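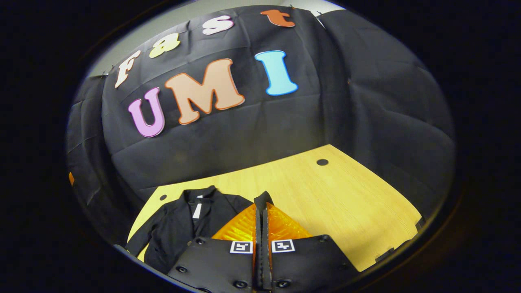
Maureen Tadlock
Controls and safety lead, Nevdale site

200 shares
4 comments

Notes for the short version of the talk. Skip the company history, they can read it in the program.

Start with the claim. When we bought into the Komotance folding cell we were told that teaching by hand would get rid of most of the setup work. You hold the gripper, you handle the garment the way you want it handled, and the arm picks up the habit. No waypoints, no fixtures. I was against it, and I should say so up front so people can discount what follows.

Then say what we got for the money. 2,000 demonstrations, all recorded with the hand-held gripper. Shirts, pants, jackets. The Juturley line did fine on light shirts from the first week. I want to be fair about that. I watched it fold white shirts for a whole afternoon and got bored, and bored is good in my job.

Now the fault. In March we moved on to dark jackets, and the arm drove its fingers into the tabletop. It went down at the back of the table, well clear of the jacket, with the fingers open. One finger went into a cable hole. The arm kept pushing, then tried to close and lift as if it had cloth. The finger bent sideways, the pad split, and a piece of it came out past the front edge of the table, at the height of a person's chest. The operator was at the side, reaching for the next jacket. No one was hurt.

Pause here. People like to jump to the guard question. Tell them we'll get to the guard.

First reaction from the vendor: wear on the finger. We changed it. It happened again. Second reaction: calibration. We did the calibration over, signed the sheet, and it happened again. By the time we pulled the cell it was four times, every one with a black garment. I have the log and will put it up if asked. Don't read it out.

My own guess early on was lighting. I was wrong, or mostly wrong. Glare on pale wood didn't help, but we turned the lamp away and the next one went in the hole anyway. 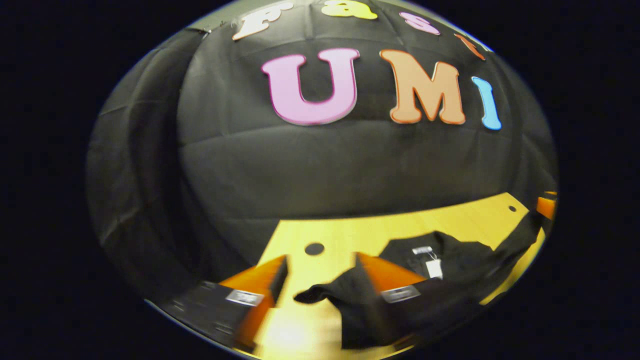
A dark patch on a light surface is what I think the model had learned to go after when the cloth was dark. I can't prove that, and neither can the people who sold it to us, which bothers me more. Look at what it had to work with, though. You've got pale wood, a black garment bunched up on it, and two round dark holes in the same tabletop, with the bigger one sitting right between the open fingers. A person never mixes those up. You know what a hole in a desk is for. Nothing in our process ever made sure the arm did.

What we did find out, and this part I'll stand behind:

Cover the holes with tape close to the wood color and run the same jackets. No dives. Take the tape off, run them again, and it went for the back hole before lunch. That was done with the cell fenced and a cheap finger fitted. It's a small test. I wouldn't hang a theory on it, but I'd hang a work order on it, and I did.

Same jackets on the plain table from Cortés, the one with no holes. Nothing. It still dropped sleeves, which is a separate complaint.

Expected objection: "so record more demonstrations." Yes, we heard that one too. My trouble with it is that you're adding examples against the mistake you already know about. We knew about the holes because a finger broke. What's the next dark patch? A glove? A sleeve with an arm in it? I asked that in the review meeting and was told it was unlikely. I asked what number that was and didn't get one.

Guard question, now. The cell had been assessed as light duty. Soft pads, soft goods, low speed. The assessment looked at the arm touching a person. It never looked at the arm breaking itself on the table and throwing a bit. Go slow on this slide. The force limit was set high enough to drag a heavy coat across the wood, and that's plenty to snap a finger. Both numbers were on the same form and we all signed it, me included.

Changes we made:

Tables for any taught cell are solid on top. Cables go over the back.

Downward force limit is its own setting now, separate from the pull limit, and it lives in the safety controller. The learned part can't touch it.

Height floor just above the wood. The arm stops and waits for a person if it gets there without feeling cloth.

Clear screen at the front. Operators hate it. It stays.

Dark goods go through by hand until I see a trial I had a say in designing.

Things I still don't know, say these plainly: whether the hole or its edge was the draw, whether the black garments mattered as much as I think, whether shirts would have done it eventually. We never ran long enough with the holes open to say, and I'm not going to reopen them to find out.

If there's time, the vendor's closing letter. They called it a "workspace preparation issue." The table was in their quote. I have the page. Leave it up while questions start.

Likely question: would I buy one again? For white shirts, maybe. Ask me about the price before you ask me about the folding.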